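Ticket: Devotional emails going out twice
Product: Daly (daily readings and newsletter), hosted on Wurkport
Opened by: Lacey Holroyd
Assigned to: Magnus Guthrie
Opened: 2019-08-17
Status: Closed

Lacey Holroyd wrote:
I write the morning devotional for the Arkside women's study list. We have 200 subscribers, and every one of them got today's reading 2 times. The subject was patience. Several readers have written to say they noticed.

I checked my drafts folder and there's only one copy. I haven't touched the schedule since the start of August, when I moved us over from Drikov.

Magnus Guthrie wrote:
Thanks, Lacey. Can you tell me whether the two copies came at the same moment or some time apart? Also, please look under Settings, Connections and let me know what's listed.
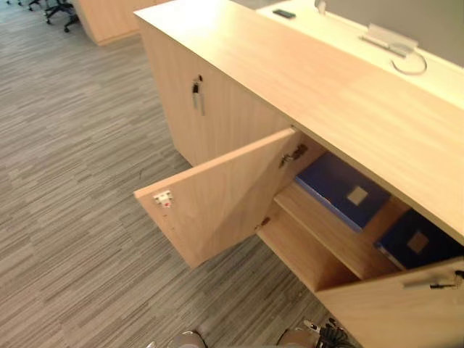
Lacey Holroyd wrote:
The copies came 60 minutes apart, first at five and then at six. Connections lists Daly and also "Drikov import (active)," which I took for a souvenir of the move. I gather it's more like the key in that cabinet door: still in the lock, so anybody can turn it. Do I click Remove? The button is red and I've been raised to respect that.

Magnus Guthrie wrote:
Click Pause first, please. The import is still reading your old schedule, which is set one time zone over, and it sends whatever it finds in Daly. Removing it before the archive finishes copying would cost you the older study notes, including the series on Ruth.

Lacey Holroyd wrote:
Paused. The Ruth series took me a whole winter and one broken printer, so thank you for mentioning it before the red button.

Magnus Guthrie wrote:
Archive copy is complete on our side. You can remove the connection now. I sent a test reading to your address only.

Lacey Holroyd wrote:
Removed. One test email received, at one time, by one person. Tomorrow's reading is on forgiveness, and I've added a line about the duplicates. Please close.

Ticket closed by Magnus Guthrie. Cause: old import left active after migration.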